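La table de Gidholm

Quand Encarnación Villanueva hérita de la maison de sa tante, à Gidholm, elle n'y trouva presque rien de ce qu'on lui avait promis. Les draps brodés étaient partis chez une cousine, l'horloge ne sonnait plus, et le piano dont on parlait à tous les repas de famille se révéla être un harmonium, avec une pédale qui soupirait comme une vieille dame dans l'escalier. Restait la table. Une grande table claire, que la tante frottait chaque soir du plat de la main, même quand elle était propre, surtout quand elle était propre.

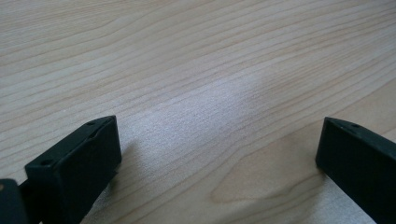
Encarnación s'y installa un matin d'avril avec les lettres. Il y en avait 72, serrées dans un carton à chaussures, toutes de la même écriture penchée, toutes signées d'un certain Segura qu'elle n'avait jamais entendu nommer. Elle les lut dans le désordre, parce que la tante avait l'habitude de tout ranger selon son humeur, et elle mit un bon moment à comprendre que ce monsieur ne parlait pas d'amour, ou alors très peu, entre deux paragraphes sur les poiriers. Il demandait s'il fallait tailler avant le gel. Il racontait la traversée vers Vindholm, le vent, un chapeau perdu. Il terminait toujours par la même phrase : « Gardez-moi le côté de la fenêtre. »

Vers midi, on frappa au carreau. C'était la voisine, Nilmini Gunawardena, un plat de lentilles dans les mains et un torchon par-dessus, et elle entra comme on entre dans une maison où l'on a longtemps eu sa chaise.

– Vous avez trouvé le carton, dit-elle.

– Vous le connaissiez, ce monsieur ?

– Je connaissais son assiette. Votre tante la mettait tous les soirs. Là, du côté de la fenêtre.

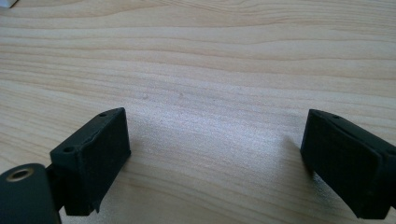

Elles mangèrent les lentilles, qui étaient un peu trop poivrées et très bonnes, puis Nilmini raconta ce qu'elle savait. Segura était venu une seule fois, un été, pour réparer le toit. Il était resté dîner, il avait dit du bien de la soupe – ce qui, de l'avis de Nilmini, prouvait déjà beaucoup d'attachement – et il était reparti par le dernier bateau. Ensuite il avait écrit, pendant des années, en promettant de revenir pour les poires. Il y avait toujours eu quelque chose : une mère malade, un hiver trop long, un genou.

– Et elle, elle lui répondait ?

– Tous les mois. Elle lui mentait sur les poires. Elle les disait magnifiques, alors que l'arbre n'en donnait plus.

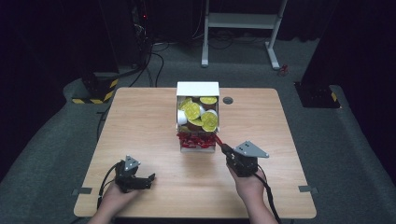

Encarnación rit, puis elle eut envie de pleurer, et finalement elle se leva pour faire du café, ce qui lui parut un compromis honorable. Par la fenêtre, le poirier penchait vers le mur, maigre et tordu, avec au bout d'une branche trois ou quatre fleurs blanches qu'elle n'avait pas remarquées en arrivant. Elle sortit les tasses. Elle en prit deux, hésita devant le placard ouvert, et en posa une troisième du côté de la fenêtre.

– Du sucre ? demanda Nilmini.

– Pour lui, je ne sais pas.

– Deux, dit Nilmini. Il en prenait deux.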